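Short fiction / Work and machines

Last updated in March

The Trial Period

by Maxence Gilbert

The offer from Banadlow arrived at the workshop at six in the morning, when Régis Hamel was still looking for his glasses. He read it standing up. For 32 euros a month, it said, he could practise with a robot arm on his screen before he bought the true one. The first 14 days were free.

Régis repaired barometers. He had done this for most of his life, in two rooms above the harbour at Gondside, and lately his hands had begun to shake a little in the cold months. He had told this to his sister and to no other person. But the letter seemed to know it. "Let a steady hand work next to yours," it said, and he did not like this sentence, and he kept the letter.

The true arm cost 2771 euros. It was called the Tureder, and in the brochure it was lifting a glass tube. Régis put the brochure under the teapot, where it became wet, and in the evening he dried it on the stove and read it again.

He started the trial on a Sunday's kind of evening, with rain and no customers. The program asked his name, and then it asked the name he wished to give to the arm. He thought for a long time. He wrote "Ma", as he had called his mother, and was at once ashamed, but the program did not let him go back.

"Welcome, Régis," it wrote. "Ma is ready."

The first lesson was to hold a rod. He moved the arm with the arrow keys, one small push and then another. The rod fell. He brought it back with the button and it fell again. On the screen nothing could break, and he found that this made him careless, so he put a real glass tube on the table near the keyboard to remember what falling was.

By the fourth evening he understood the fingers. It was necessary to come slowly and to wait — the program gave no points for waiting, but he did it anyway, as his mother had waited when she threaded a needle for him under the lamp.
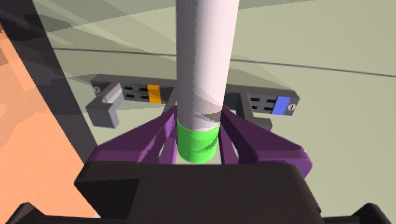
"You are slower than other users," the program wrote. "Would you like some advice?"

He pressed No.

On the last free evening a young woman telephoned from Banadlow. She had a kind voice and a list of questions. Was he satisfied with the service? Was the picture clear? Would he recommend it to a colleague?

"I have no colleague," said Régis. "The fingers are good. The lessons are too quick, and the voice of the bell is ugly."

She wrote this down, he could hear the keys. Then she asked if he wished to order the Tureder, and she spoke of a price in 6 payments.

Régis looked at his hand on the table, beside the glass tube. It was quiet tonight.

"When it comes," he asked, "may I keep the name?"

She said she would have to ask — and she put him on hold, with music, and he waited.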